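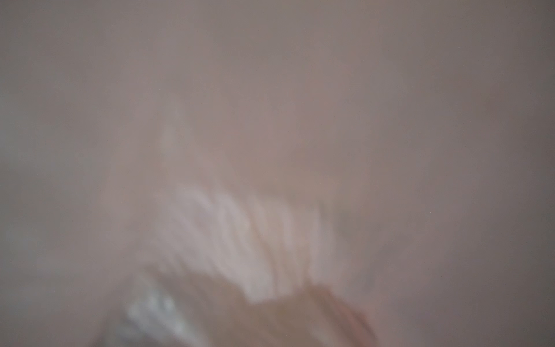 Workshop notebook, 9 February 2026

Second go at the compact loader, the one that came back from the Pereyra job with a note saying "loses lift when warm". I don't much trust notes like that. Lift on this machine gets blamed on the pump every time, and twice now we have sold someone a pump they didn't need.

Hours on the clock 2000, give or take whatever the meter missed while it was unplugged last April. Cristóbal says it was only off for a few days. The service sheet has a gap longer than that, so I've put a question mark next to the hours and left it there.

What the customer says: arms go up fine first thing, slow after lunch, won't hold a full bucket of wet clay by mid afternoon. What I want to know is whether anybody weighed the bucket. Morning clay and afternoon clay on that site are not the same stuff if they were digging downhill, and Javiera, who was there, says they were.

Started with the dull checks. Oil level low on the sight glass but inside the marks. Smell normal, no burnt edge to it. Suction hose feels soft near the tank end when you squeeze it, softer than the return beside it. Could be age. Could also be folding in on itself when the oil is thin, and that would look exactly like a tired pump to anyone in a hurry.

Cold test, arms empty, engine at working speed: up in 6 seconds. Ran it with the arms against the stops on and off until the tank was properly warm to the hand, then did it again. Slower, but I had three goes and got three different answers, so I am not writing any of them down as a result. Ulises was on the throttle for two and I was on it for the third. We need the throttle pinned next time or there's no point.

Pressure gauge. Ours reads high. We all know it reads high and we keep using it. Trinidad has asked Lurnport for a calibrated one and they've quoted 445, and I'd say pay it, given what we charge out for a day of guessing. Until it comes any figure from the old gauge is only good for comparing with itself. Hot against cold it dropped, yes. Whether it dropped enough to matter I couldn't tell you.

Relief valve next. Pulled it, cleaned it, put it back on the same number of turns. Seat had a mark on it you can catch with a fingernail. Wilma thinks that's the whole fault. She may be right, she was right about the Skumalberg trencher, but a marked seat ought to leak cold as well as hot and this machine is perfectly happy cold. I asked her to explain that and she said "thin oil gets through where thick oil won't", and I have no good answer to it except that I'd like to see it happen.

On the additive. The Meltier rep left us a bottle and a leaflet saying it restores lost hydraulic performance. No test figures in the leaflet, only a graph with nothing written up the side. It is not going in this machine. If it goes in and the fault goes away we've learned nothing, and if it goes in and the fault stays we've got to drain the tank. Bottle is on the shelf over the parts washer. Please leave it shut.

Parts side: new suction hose is a stock length, we can cut it ourselves. Valve seat comes only as a full cartridge. Pump with seals and fitting would be 800 before labour, and I won't put that in front of the customer on what we have now.

Changed so far: nothing except cleaning the relief valve. I want that clear for whoever picks this up, as the last job had four things changed in one afternoon and we still don't know which one did it.

Order I'd do it in:

Hose first, on its own. Run hot, time the arms with the throttle pinned, same person on the lever each time.

If no change, cartridge. Same test again.

If still no change, then flow test on the pump, with the new gauge if it's here.

Ulises would rather do hose and cartridge together and save a warm-up. I can see the sense from the customer's end — they want it back for the drainage work — but I've said one at a time and will take the blame for the extra hours.

Also noticed, nothing to do with lift: left drive chain is slack, grease nipple missing on the lower arm pin, and someone has wired the work lamp straight to the battery with no fuse. Fuse needs doing before it leaves whatever else happens. Chain and nipple to be added to the quote.

Javiera to ring the site and ask three things: what was in the bucket, how full, and whether the engine note changed when the lift went. If the engine didn't labour at all I'll start leaning towards Wilma. Hose cut and on the bench, clips in the tray beside it.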